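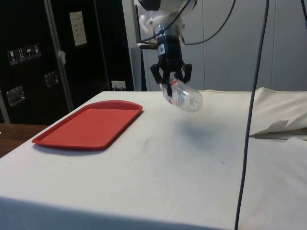 Do I need to know how to program before I apply? A little helps. If you have gotten an Arduino board to blink an LED or read a button, you know enough to start.

Mikwood is taking applications for its fall build program, which starts in September. Participants work in pairs on a small machine of their own design, controlled by an Arduino or similar board. Past projects include a pen plotter, a coin sorter and a seed planter that ran on a length of curtain rail.

What you get
A bench in the Gallagher Street workshop, two evenings a week
A parts budget of 300 dollars per pair
Use of the laser cutter and both 3D printers after a short safety class
A copy of the Ciris motor library, with help setting it up

What we ask
You are 16 or older. You can come to most sessions — missing one now and then is fine. You post your wiring diagrams and code on the Gandach project page when you finish, so other people can build from them. It now has nearly 4000 registered readers, and they do ask questions.

There is no fee. You keep the machine you build, but borrowed power supplies and meters stay in the shop.

To apply, send us a page on what you want to make and a rough sketch. Hand drawings are fine. Apply alone or with a partner — we will match people who apply alone.

Posted March 2026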